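Right, oil. I get asked more about oiling wood than anything else on this page, so I've finally typed up what I do with chopping boards, worktops, spoons and the odd bench top. I'm not a cabinet maker. I've got a small kitchen, a smaller workshop at the end of the garden and a habit of bringing home boards other people have given up on (two last September, both from the same skip).

## Washing first

Most tired boards are only dirty. Before you reach for sandpaper, give yours a proper wash with hot water, a drop of washing-up liquid and a stiff brush, going along the grain. Do both sides, even if only one of them is mucky. Wetting one face and leaving the other dry is how boards end up cupped like a saucer.

Never leave it soaking in the sink, and don't put it in the dishwasher, please! I did that once with a lovely bit of beech and it came out in two halves.

For onion and garlic smells I use coarse salt and half a lemon. Rub it about for a minute, leave it for five, rinse it off. Bicarb works on beetroot if you get there the same day. Turmeric I've never shifted from anything, and I've tried.

Stand the board on its edge to dry, with air getting to both faces. Overnight at the very least. I give mine a full day if the weather's damp.

## Sanding, if you must

If it still feels furry or there are deep knife marks, sand it. I start at 80 grit for a really bad one, then 120, then 180. Stop at 240. Somebody once sold me a packet of 2000 grit for a breadboard and I've still got nearly all of it, because wood that shiny doesn't want to take any oil. It's handy for polishing the rust off old chisels, so it lives in that drawer now.

Wipe the board over with a damp cloth between grits and let it dry. The little fibres stand up, you knock them off with the next paper, and then they don't come up again the first time you wash it. I skipped this for years and couldn't work out why my boards went rough after one roast dinner.

Keep the block flat and don't dig away at one stain. You'll make a dip, and then your bread knife won't cut through the bottom crust. Ask me how I know!

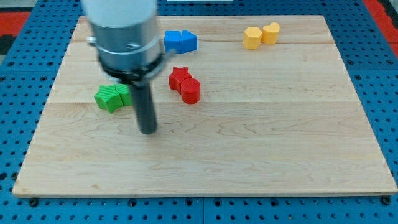 Once the dust is off (vacuum first, then a barely damp cloth) you can get on with the oiling. Food-safe mineral oil is what I use on anything that gets washed a lot. It never goes off, it doesn't smell and it's cheap if you buy it in a big bottle. My usual one is the Predar, mostly for the cap, which doesn't dribble down the side and leave a ring on the shelf.

Olive oil and sunflower oil are a bad idea. They feel lovely going on, then a few weeks later your board smells like an old chip pan.

## How much, how often

More than you'd think for the first coat. Pour a puddle in the middle, spread it with an old cotton sock on your hand, and keep going until the wood stops drinking. Ends and edges soak up the most, so go round those twice. Leave it a few hours, wipe off whatever's sitting on top, and do it again the next day.

The old rule is once a day for a week, once a week for a month, once a month for ever. I've never managed it. I do three coats at the start and then top up when water stops beading, and my boards look fine.

If you want a bit more protection, finish with a board wax. Flarketti do a soft one in a flat tin that I like very much, though it's gone up in price. You can make your own with one part beeswax to four parts oil, melted in a jam jar standing in a pan of hot water. Keep the heat low and don't wander off to answer the door.

## Worktops and benches

Same idea, but I use a hardening oil such as Danish or tung, because a worktop has to put up with hot mugs and elbows. Thin coats! Thick ones stay tacky for days and collect every hair in the house. Follow the tin for drying times and then, if it's winter, double them.

Pay attention round the sink and underneath the front edge, where drips hang. That's where the black marks start. If you've already got some, oxalic acid will lift them, but wear gloves and goggles, open the window and rinse it off well.

## Rags, and this bit matters

Rags with linseed, tung or Danish oil on them can heat up and catch fire by themselves. Don't scrunch them up and chuck them in the bin. I lay mine out flat, one layer, on the concrete outside until they've gone stiff, or else they go into a metal tin full of water with the lid on.

## Odds and ends

- Wooden spoons can have their oil bath standing up in a tall jar. Turn them over after an hour.
- Store boards upright. My rack is a Kudik plate rack with every other peg pulled out.
- A cabinet scraper is quicker than sandpaper on old, gummy oil. Wipe the blade often.
- Don't oil a board you're planning to glue. Glue first, oil after.
- Write the date on the lid when you open a tin of hardening oil. Mine skins over by the following spring, even with the lid banged down hard.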